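Home | Features | Workshops | Back Issues | Subscribe

An Afternoon With the Bin Pickers of Arnley
By our staff writer
April

The bus to Arnley leaves me at the wrong side of the canal, so I arrive at the Nechyporuk workshop when the first group is already inside. It is the open day, the only one of the year, and they expected 50 visitors. By two o'clock the woman at the door had written down 177 names and was looking for a second pen.

Nechyporuk does not build robots. The company buys the arms and teaches them to pick things up, mostly for repair shops and small warehouses where the goods are never the same two days in a row. Their customers are in Zalstead and in the towns along the coast, and some of them came on Thursday too, standing at the back with their coats on.

I had imagined a big hall with a yellow fence and loud noises. The room is smaller than my school gymnasium was, and the loudest thing in it was the coffee machine. The engineer who took our group spoke quietly, so we had to come close to hear her. She explained that a box full of equal parts was a solved problem for her team many years ago. A box of different things is another matter. A soft thing folds when you touch it. A shiny thing confuses the camera. Something that leans on the wall gives the fingers very little space.

"People see the arm and they ask about the arm," she told us. "I would like them to ask about the box."

So I asked about the box. She was pleased, and it cost us ten minutes. The walls must be strong, for the gripper hits them often in the first weeks. The bin must also stay in its place, and they clamp it to the table. Before they did this, it moved a little with every contact, and in the evening all the positions were wrong.

The test they use is called Troltness, after the village where the first customer had his store. The rule is simple. The robot has 100 tries with mixed objects, and a person writes down each failure and the reason for it. On a good day the list has fewer than 30 lines. She showed us an old list, and I liked the handwriting on it, which became worse toward the bottom of the page.

A boy in front of me wanted to know if the robot gets tired. She said no, but the cables do. They bend each time the wrist turns, and one must look at them every morning, also the hoses. It is a boring job and they take turns.

I stayed for the last demonstration, at almost five o'clock, when most of the families had gone for the bus. Someone opened a window. The engineer asked us to stand a little to the left, and we all became silent without being told. 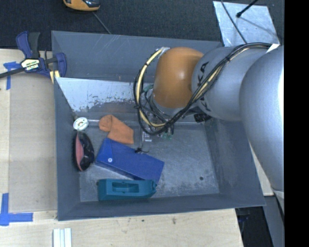 I missed my own bus, of course, and walked back along the canal with two of the warehouse people from Zalstead. They were discussing prices the whole way, and whether the bin could be made deeper.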